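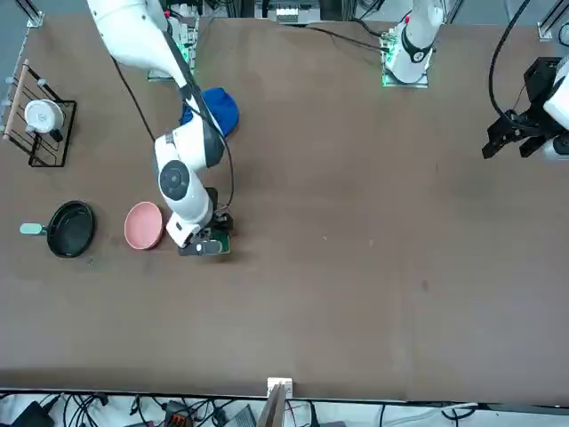
Posted in: News & Media > Community > Food and Drink

FLALLEY SOUP SUPPERS TO RETURN IN SEPTEMBER, WITH MORE SOUP

April 28, 2022

The Cemcombe Supper Society has confirmed that its monthly soup suppers will come back to Flalley Hall this September, after a gap long enough for several regulars to have learned to cook for themselves. The society regrets any hardship this may have caused their families.

Suppers will run once a month through the autumn and winter. Each ticket buys two bowls of soup, bread, a pudding of the kitchen's choosing and a seat, the last of which was not always guaranteed in earlier seasons. Doors open at half past six and soup is served at seven. Guests who arrive at ten to eight, as a certain table near the radiator used to do, will be given what is left.

The hall has room for 66 diners at a sitting. In the final season before the break the society served 715 meals, a record it puts down to a cold spring and the closure of the chip shop for a new floor. Leek and potato was the most requested soup. Beetroot was the least requested and the most often served, owing to a generous local allotment whose generosity could not be stopped.

This year's menu has been drawn up after a survey of past guests, which brought in some 200 replies. A clear majority wanted larger bread rolls. A smaller group wanted quieter chairs. One reply ran to four pages and dealt mainly with parking, and the society has read it with care - twice, in the case of the part about the hedge.

The season opens with a tomato and red pepper soup and a yellow split pea, followed by apple crumble. October brings mushroom and barley, and a carrot soup that the society describes as mild. A fish chowder is planned for November if the supplier keeps to the price agreed over the telephone. There will be a meat-free soup at every supper and at least one with no dairy in it. Guests with allergies are asked to say so when booking, in plain terms. "Funny about onions" has caused confusion in the past.

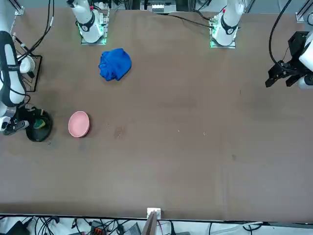
Crockery has been a sore point. The old soup plates were wide, shallow and handsome, and let the contents go cold between the hatch and the second row of tables. They have been sold, and deep bowls bought in their place, paid for by a grant of £390 from the Szabó Fund, which supports small kitchens and shared meals across the district. The fund asked only for a short report and a photograph of people eating. The society has promised to supply both, and to choose a photograph in which people are enjoying it.

Washing up will again be shared. Each table takes a turn, and the rota will be pinned beside the hatch where it cannot be missed, although it has been missed there before. Tea towels are provided. Anyone who would prefer to dry is reminded that everyone would prefer to dry.

Bread will come from Grisis, the bakery on Mill Lane, which has agreed to bake a larger roll for the suppers following the survey. The bakery has also offered a seeded version. Samples were tried at the society's spring meeting and there were none left to take home, which was recorded in the minutes as approval.
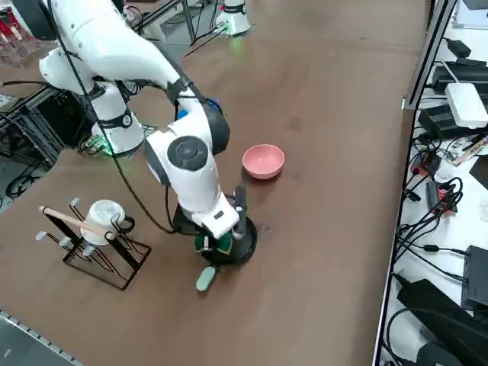 Tickets are £6 for adults and £3 for under-twelves, and babies come free so long as they are not eating. Prices have gone up by 50p since the last season. The society considered holding them where they were, then looked at the gas bill. A number of free places are kept back for each supper, and can be had by asking at the library desk in Cemcombe. No form is needed and no questions will be put.

Booking opens in August, at the library or at the Flalley village shop. Telephone bookings will not be taken, as the society's telephone turned out to belong to the tennis club. Cash and cards are both welcome, and so are cheques, within reason.

The society would also like to hear from anyone who still has a large ladle with a bent handle, last seen at the Christmas supper. It may be left in the hall porch after dark.

ENDS

Notes for editors

The Cemcombe Supper Society has run suppers in Flalley and nearby villages since it fell out with the Cemcombe Lunch Society. Relations are now cordial.

Flalley Hall is on Church Road, opposite the bus shelter. There is level access by the side door and a car park behind, with a hedge.

Members of the press are welcome at the opening supper and should buy a ticket.

We use cookies to remember your settings and see which pages are read. By carrying on, you agree to this. Manage cookies | Accept all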